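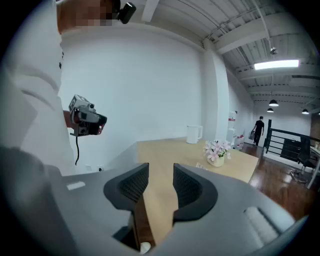

Search this site Search Go

4. The open day

Last updated Tue 2 March
By Ankit Sandhu and Fiifi Kpodo

I should say up front that we never planned for the open day to be part of this study. Heikki Väisänen wanted people to come up and see what we do all day, so we put the date on the Faludura mailing list, cleared some desk space and hoped for the best (I was betting on a handful of students and maybe somebody's parents). We ended up with 80 visitors through the Boston office in one afternoon! Plenty of them had sharper questions than the reviewers of our last paper, so Fiifi and I started writing things down, and those notes are what this section is built on.

4.1 What visitors saw

We kept the demonstration as close to a normal session as we could. No stage, no slides, just the hand-held grippers, a table, and household things on it of the sort our tasks use. Đức Huỳnh talked people through a recording for the first hour and then I took over, and I talk too much, so my groups ran long. Each group had 5 people in it, and anyone who wanted a turn with a gripper got one.

The thing that surprised visitors most was the lack of a robot arm. They'd come to a robot lab and they wanted a robot! I explained that we gather the motions by hand first and train the policy afterward, and that the arms live at the Vuorinen site. Some were let down for a minute, but then they picked up a gripper and got very competitive about it.

Figure 3 gives an idea of the gear. The operator wears a head-mounted camera along with holding a gripper, and the square marker on the gripper is there so its position can be worked out later from the video.

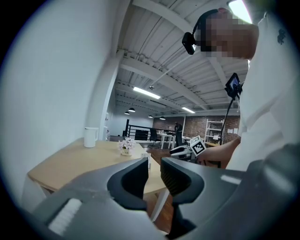
Figure 3. Open-day demonstration with hand-held grippers and a head-mounted camera.

4.2 What we learned from it

We saved 249 short recordings from visitors who signed the consent form. That's small next to the 1,000 in our main set from September, and I wouldn't train anything on it alone, but it's a fun set to look through. First-timers close the fingers early and then creep up on the object, while our regular operators arrive and close in one motion. Aatos Hakala spotted this before I did and has been very gracious about it (mostly).

We also got a lot of comments on comfort. People with smaller hands found the trigger a long reach, and several asked for a lighter head strap. We passed both points along to Hesamus, who make our grips, and a shorter trigger is now being tested. I'd like to run the same afternoon again once those parts come in, with the same instructions and the same table, and compare the two sets side by side.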